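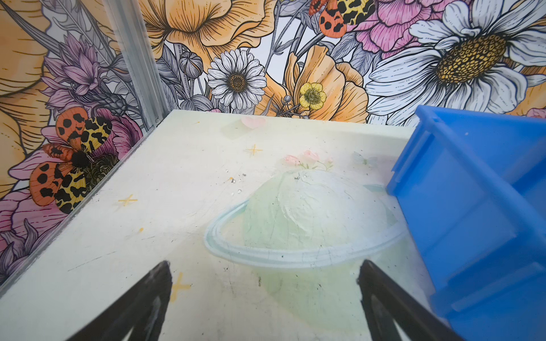
Section 4: Fitting the wall timer

The Clernelik heating timer can be fixed to any flat inside wall. Choose a spot away from direct sun, radiators and outside doors. The timer reads the room temperature through the slots in its lower edge, so leave these clear.

Before you start

Switch off the boiler at its own switch and wait 2 minutes. You will need a pencil, a spirit level, a drill and a flathead screwdriver.

Caution: If your old timer is wired to the mains, do not remove it yourself. Ask a qualified electrician to do it.

Fixing the back plate

1. Press the catch under the timer and pull the back plate away.

2. Hold the plate against the wall with the arrow pointing up. Check it with the level and mark both holes.

3. Drill each hole 40 mm deep and push in the wall plugs.

4. Screw the plate to the wall by hand. Stop when the screw heads are flush.
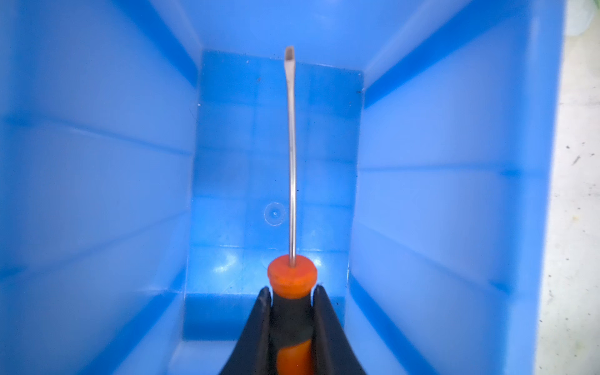

5. Slide the batteries into the timer, then hook it over the top of the plate and press the lower edge until it clicks.

Note: The plate is thin and will bend if the screws are too tight. A bent plate stops the catch from closing.

Pairing with the receiver

6. Hold down the Link button on the receiver until the light flashes green.

7. On the timer, open Settings, then Link, and enter the channel number printed inside the battery cover. Channels run from 1 to 99.

8. Wait for the light on the receiver to stay on — this can take a few minutes in a house with thick walls.
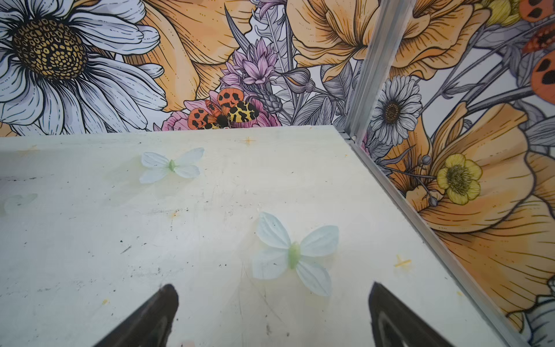

Emance wrote in to say that the light kept flashing until the receiver was moved off the top of a metal boiler case, and that it linked at the first try after that. If yours will not link, move the receiver to one side of the boiler and repeat steps 6 to 8.

Setting the first programme

9. Press Day and choose Every day or Weekdays.

10. Set the start time and the temperature. Press Save after each one. 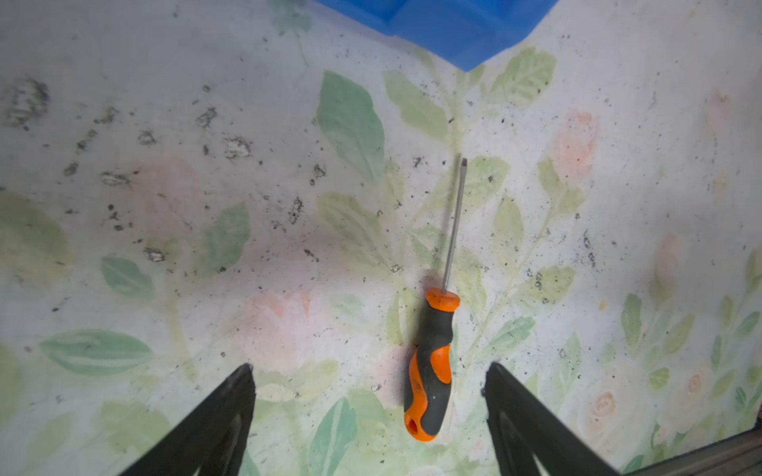
11. Add a second period if you want one. Periods cannot overlap — the timer will shorten the earlier one.

12. Press Home. The display shows the next start time and the battery level, which should read 100 with new batteries.

Note: The clock moves forward in March without any change from you. To turn this off, see Section 6.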